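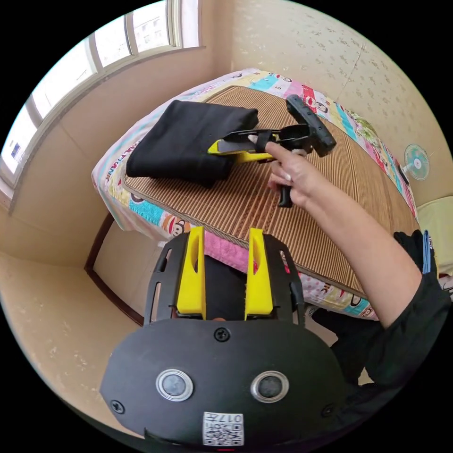 How to record cloth-folding examples with a pair of hand-held grippers

Written by Danuta Jakubowski, with corrections from Toàn Tô
Last revised 21 August 2018

These are the working instructions for anyone recording folding examples for the Julska set at home. They cover one task, folding a single piece of dark cloth on a bed. Towels, bedsheets and socks have their own pages. If you have recorded table tasks before, read the section on beds anyway, because a mattress behaves differently from a table and most of the rejected examples come from people who worked the way they do on a hard surface.

What you need

A pair of grippers, left and right, charged.
A bed you can reach from at least one long side.
A flat woven mat, big enough to cover most of the mattress.
One piece of cloth.
Daylight from a window, or a ceiling light. Pick one and keep it for the whole batch.

The grippers carry number labels. Check that both labels have the same number before you start. If you have two pairs in the house, store them in separate bags. Lụa Đặng once recorded an entire afternoon with the left from one pair and the right from another, and every one of those examples had to be thrown out at the matching step.

Getting the bed ready

Strip off anything thick. A thin sheet or quilt can stay if it lies flat. Put the mat on top and pull it toward you until the near edge is within easy reach. Press down on it with your palm in several places. If it slides, tuck the far edge between the mattress and the wall or the bed frame.

The mat does two jobs. It gives the cloth a surface it can slide over, and it keeps the gripper tips from catching in the bedding. On bare quilt the tips push a dent into the filling and pick up a pinch of quilt along with the cloth. The system then learns to grab whatever is under the cloth too.

A striped mat is fine. We had a long discussion about this at Plutham, and Assunta Ferraro ran the same task on plain and striped mats and saw no difference worth keeping a rule for. What does matter is contrast. Dark cloth on a light brown mat is easy to separate. Dark cloth on a navy blanket is not.

Turn off any fan that blows across the bed. A light cloth will lift at the corners when you let go, and the example will show an edge moving with no gripper near it.

Setting the light

Daylight is good, but a bright window behind the bed can make the exposure jump when the gripper tilts up. Stand so that the window is to one side if the room allows it. If it doesn't, close the curtain halfway. Don't change the curtain in the middle of a batch. If clouds come over, keep going. Slow changes are useful and we want them in the set.

Holding the grippers

Hold each gripper by its grip and rest your index finger along it the way that feels stable to you. Keep your wrists loose. New people tend to squeeze hard and their hands start shaking after ten minutes.

Open and close each gripper fully before the first example. The fingers should meet at the tips and slide without sticking. If one side feels rough, look for lint in the rails and clean it out with a dry brush. Don't use oil.

Roll up loose sleeves or wear tight ones. Bracelets and watches are allowed if they don't touch the gripper.

Recording one example

1. Place the cloth on the mat with your hands. Vary the starting state. Some examples should begin with the cloth spread out, some with it dropped in a heap, and some with it already half folded.

2. Pick up both grippers and hold them over the near edge of the bed, fingers open. Start the recording. Wait for the tone.

3. Stay still for two seconds. The software uses this to find its starting position. If you move, it guesses, and the whole path drifts.

4. Bring the grippers down to the cloth. Come in at a low angle, with the fingers almost along the mat. Straight down works on a table, but on a mattress it sinks.

5. Close on the cloth. Take a layer or two, enough that it won't slip out. You don't need to reach an exact corner. A grip slightly inside the edge is more reliable than one right at the edge.

6. Lift a little, carry the edge over, and lower it. Let the cloth touch down before you open the fingers. Dropping it from a height makes folds you didn't plan.

7. Use the second gripper when it helps. It can hold one side down while the other pulls, or it can wait. A gripper that has nothing to do should stay open and off the cloth. Don't tap it, wave it or set it down during the example.

8. Smooth the fold with the closed tips, one pass. Repeat steps 4 to 7 until the cloth is a flat bundle.

9. Bring both grippers back over the near edge, open, and hold still again. Stop the recording. 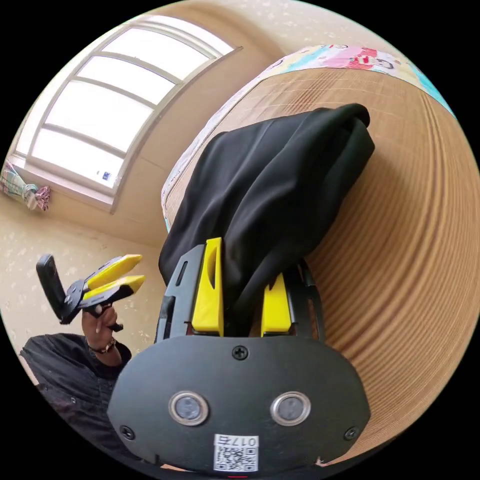
How many folds should one example have?
As many as the cloth needs to become a flat bundle. For most pieces that is two or three. Don't add extra folds to make the example longer.

Working speed

Move at the pace you would use if you were folding with bare hands and had plenty of time. Very slow examples are a problem because the system learns the pauses as well as the movements. Quyên Ninh, who checks the incoming files, says she can tell in the first few seconds when somebody is performing for the recorder. Long hovering over the cloth is the usual sign. If you aren't sure where to grip next, stop the recording, mark it as abandoned, and start a new one.

Mistakes

Small mistakes stay in. If the cloth slips out of the fingers and you pick it up again, keep recording. Recovering from a slip is something the system has to learn, and it can only learn it from people who slipped and carried on.

These are the ones to abandon:

You put down a gripper and fixed the cloth with your hand.
The cloth fell off the bed.
Someone else reached in or a pet got on the mat.
A gripper's view was blocked for more than a moment by your own arm.
You heard the warning tone for lost tracking.

Mark the example as abandoned in the list. Don't delete the file. The numbering has to stay unbroken or the upload tool stops at the gap.

Varying the examples

A batch is 50 examples. Inside one batch, keep the cloth, the mat and the room the same, and change these:

Where the cloth starts on the mat. Use the near side, the far side, and both ends.
Which way the first fold goes.
Which hand makes the first grip.
Where you stand, if you can get to more than one side of the bed.

The far side of the bed is the hardest part and the part people skip. In the first delivery for Julska there were 3,485 usable examples, and when Toàn plotted the starting points, nearly all of them were within a forearm of the near edge. The trained model did well there and got lost past the middle of the mattress. We spent most of December filling in the rest.

Between batches, change the cloth or turn the mat so the stripes run another way. Moving to another bed is better still if you have one.

Handling dark cloth

Black fabric shows few details, so edges and layers are hard to tell apart once it is bunched up. A few things help:

Shake the cloth out before spreading it. Lint is fine and even helps a little.
Leave some creases. A cloth ironed perfectly flat gives the tracker almost nothing to hold on to.
Avoid shiny fabric until you have done at least one batch in matte.
Keep your own dark sleeves back from the cloth when you can. They are easily confused with it.

If you get repeated tracking warnings, put something with a pattern where the grippers can see it, such as a printed sheet along the edge of the bed. Leave it in place until the batch is finished.

Checking your batch

After each batch, play back the first example, the last one, and a few from the middle. You're looking for four things. The start and end pauses should be there. Both grippers should have recorded the full length. The finger opening shown in the side graph should close when the fingers close on screen. And the path line shouldn't jump.

If the graph is late compared to the picture, the two clocks have drifted. Restart both grippers and run the sync step from the setup page. The examples before the drift are usually good. Note the number where you first see the delay and put it in the comment field.

Naming and uploading

Folders are named with the pair number, the task word and the batch letter, in that order. The task word for this page is "foldbed". Please don't use spaces. Write the cloth type and the light (day or lamp) in the comment field.

Upload over a cable or a good home connection. The Budell uploader will resume after a dropped connection, but only if you leave the folder where it was. If you moved it, move it back before you click Resume.

Keep your own copy until the batch shows as accepted in Lã. Once it does, you can clear the grippers. Clear both together, so that the next batch starts from the same number on each side.

Charging and storage

Charge the pair overnight with the fingers open. Wipe the fingers with a damp cloth if they have picked up fluff, and wipe the lenses with the small dry one from the case. Don't put tape or stickers on the front plates, and don't peel off the labels that are there.

Related pages

Setting up and syncing a pair
Folding towels on a table
Bedsheets with two people
Sorting and pairing socks
What the warning tones mean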